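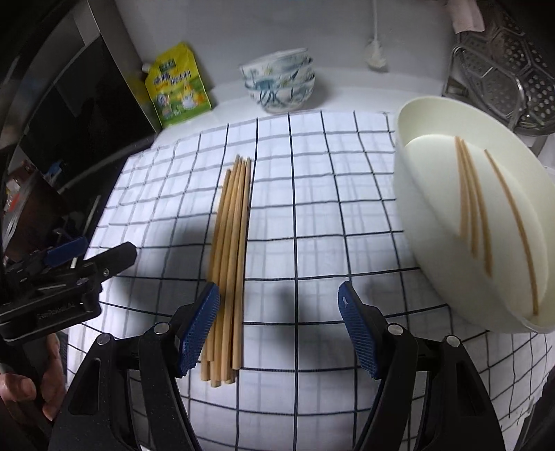 Maruvel Recipe Text, data card

Version 3. Maintained by Samina Soomro and Wondimu Lemma.

What it is

Maruvel is a table of 621 home recipes, typed up from reader letters to the old Fedatlow cooking newsletter. Each row has a title, an ingredient list, the steps as written, a serving count and a claimed cooking time. Please read the word "claimed" slowly.

Where it came from

We started with 800 letters. The rest were duplicates, unreadable, or lifted from the back of a flour bag. A few of those surely got past us. The newsletter called every recipe "reader tested," but we found no record of any testing and we don't repeat the phrase in the data.

Columns

title: as the reader wrote it, spelling included
ingredients: one string, separated by semicolons
steps: plain text
serves: whole number, blank if missing
minutes: the reader's figure
origin: the reader's own label for the dish

About the minutes column

Don't train a time predictor on it. Wondimu cooked 23 of the recipes in his own kitchen, and only a handful were done when the letter said they would be. Onions in this table brown in five minutes. They don't do that in any pan we own.
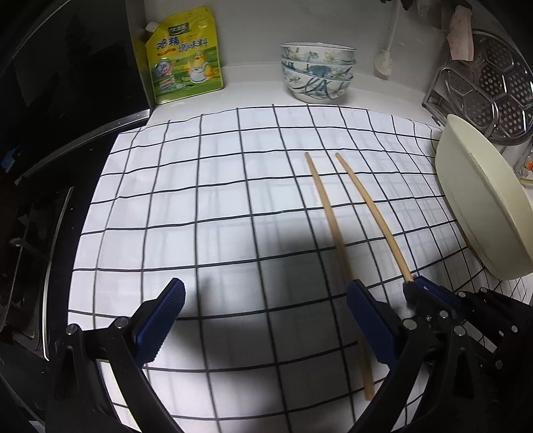
About the origin column

This one worries us more. "Chinese style" can mean soy sauce and nothing else. "Authentic" shows up all over the place and tells you only that the writer liked the word. If you plan to sort dishes by country, find another source.

Measures

Cups are left as cups. The Ulo converter turned "a cup of leeks" into grams with great confidence, so we took its output out in version 2. A "knob" of butter is still a knob.

Scores

Someone will mention the Inthanon leaderboard. Its recipe test uses 500 of our rows, picked before we removed the duplicates, so some test rows also turn up in the training rows. We'd ignore any score on it until that is fixed.

License

Free for study and teaching. Letter writers' names and addresses were removed by hand in December. If you spot one we missed, write to Samina and leave the name out of any public report.

Known problems

Row 23 has no steps. It didn't have any in the letter either.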